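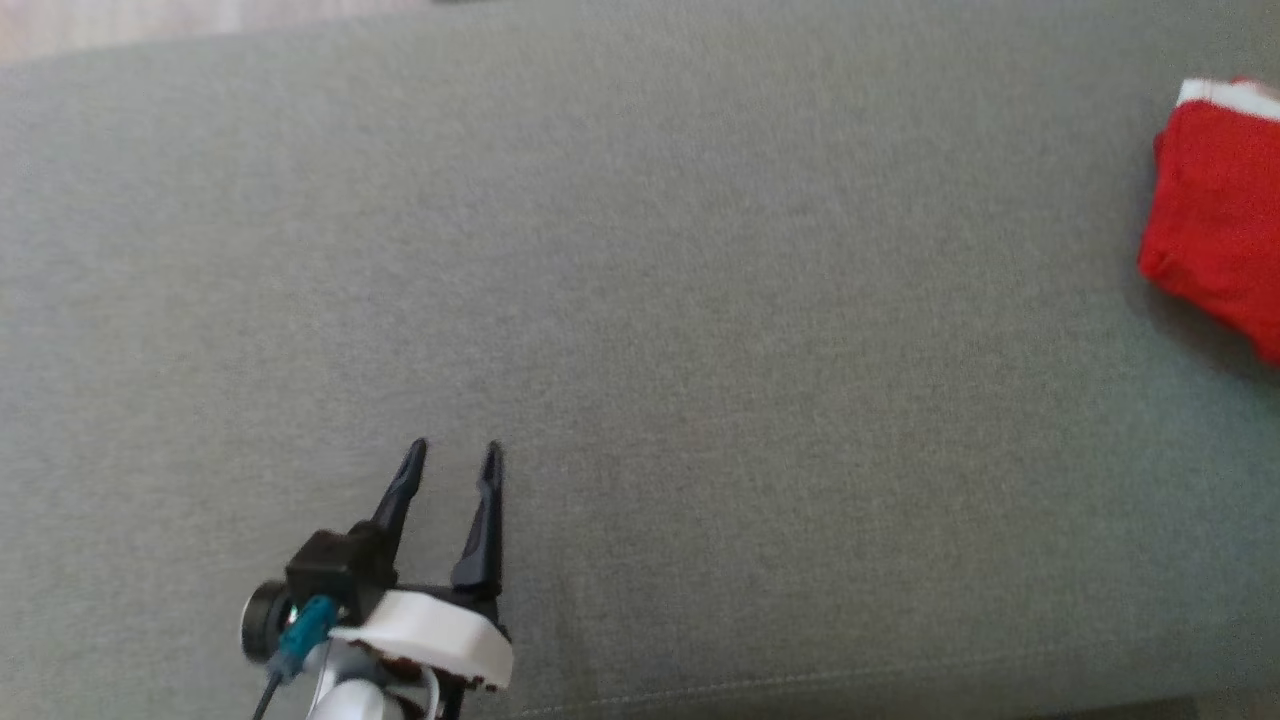 Flondley Sofa Garment Set, open day release

Recordings from the public demonstration at the Sovthorpe lab, Oct 29, 2019. Maintainer: Pallavi Maurya.

Summary

The set contains teleoperated handling of small garments on a gray upholstered sofa. The robot is a Flondley two-arm unit with parallel-finger grippers. An operator drove both arms through a Zumley leader rig placed behind the visitor line. No policy was running at any point in the day. Visitors who were told otherwise by the printed program were told wrong, and the program has been corrected.

The release is small. It exists so that people who attended can look at the raw data behind what they watched, and so that the loader code can be tested on something shorter than the main Pathak collection.

Contents

500 episodes in the train split. No validation split is provided. If you need one, hold out by session and do not sample at random, as neighboring episodes share garment layout and lighting.

Each episode folder holds:
head video, compressed
joint positions and gripper opening for both arms
operator commands before smoothing
meta file with session number, task code and outcome

Wrist video was recorded but is not included in this release. It will be added once the timestamps have been repaired. See Known problems.

Tasks

T1, reach and grasp. One arm approaches a garment on the seat cushion and closes on it. The other arm holds position with its gripper open. Operators were asked to take the cloth at a corner or at the end of a waistband, where the fabric is thicker and the fingers have something firm to close on. Mid-panel grasps are present and are labeled as such in the meta file.

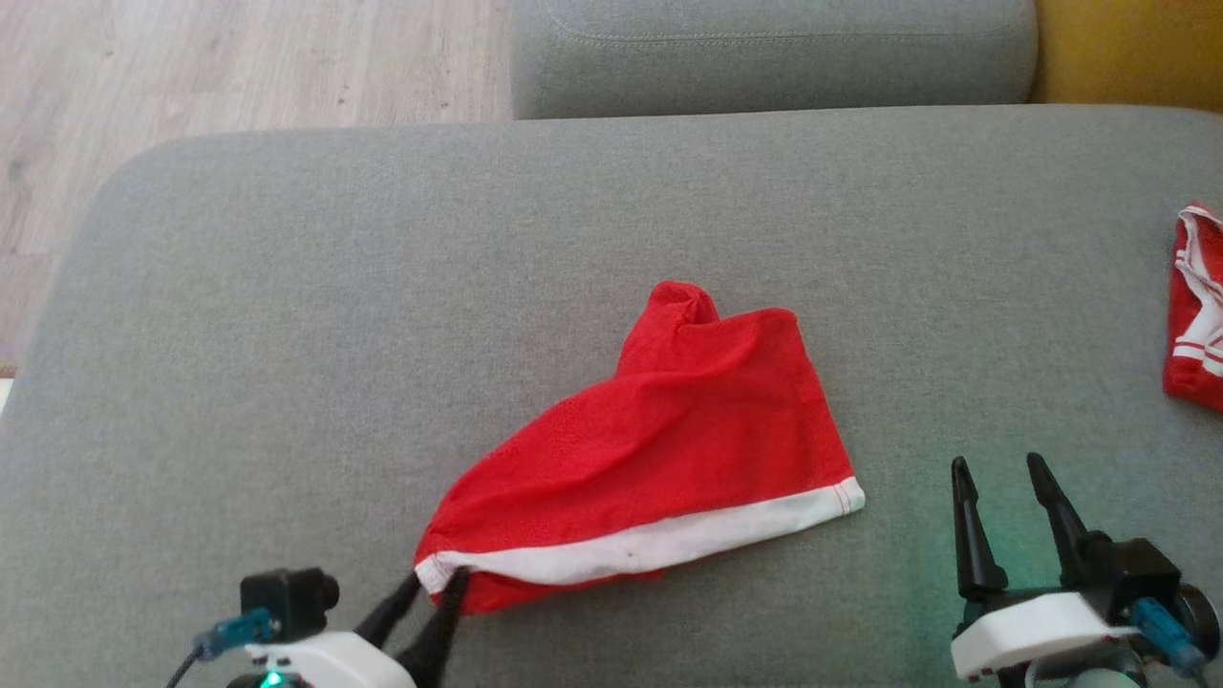
T2, two-handed spread. Starts from a T1 grasp. The second arm takes the opposite end and the two arms pull the garment out over the cushion. Success means the waistband lies without a twist when both grippers open. Operators called the outcome themselves over the headset, and the calls were not reviewed afterward.

T3, move aside. The garment is lifted and put down elsewhere on the cushion. Folding is not part of this task or of any other task in the set.

Sessions

The day was divided into 3 sessions with a break after each. Session 1 is the cleanest. Session 2 has the most visitors and the most interruptions; the operator paused whenever someone stepped over the floor tape, and these pauses remain in the data as stretches of constant joint position. Filter them with the idle flag if they matter to you. Session 3 was driven by a second operator with a noticeably slower approach and a habit of reopening the gripper once before closing. We left that in.

Garments were put back by hand between episodes. Layout was not controlled. Some episodes begin with cloth near the side of the head camera's view, and a few begin with more than one piece on the cushion. The meta file names the target only as "target", so in those cases the intended piece has to be read from the video.

Known problems

Wrist timestamps drift against the head clock after the first break. Cause found (a sync message dropped on restart), fix not yet applied to the files.

Gripper opening is reported in motor units. It does not return to the same value at full close, as cloth thickness changes the stop point. Do not threshold it to detect a grasp. Use commanded minus measured opening.

Black fingers on gray upholstery give weak contrast in the head video. Our stock segmentation model lost the fingertips often enough that we dropped the mask files.

The seat cushion is soft. Contact with it does not show clearly in the joint data, and several T1 episodes have the fingertips pressing into the fabric before they close.

Versions

v1: files as copied from the recording machine. Withdrawn, session numbers wrong.
v2: session numbers corrected, idle flag added.

Loading

Use the Pathak loader at the April tag or later. Earlier tags expect wrist video and will stop with a missing key error. Set chunk size to 1,000 steps for machines with limited memory. The default is 2,000 and assumes a workstation.

Privacy

Audio was removed. Episodes in which a visitor's face entered the head camera view were deleted before episode numbers were assigned, so the numbering has no gaps.

Use

Research and teaching. Please do not report success rates from this set as robot performance. They measure two operators on one day with an audience talking to them.

Contact

Pallavi Maurya, Sovthorpe lab. Include the episode number and the loader tag in any report.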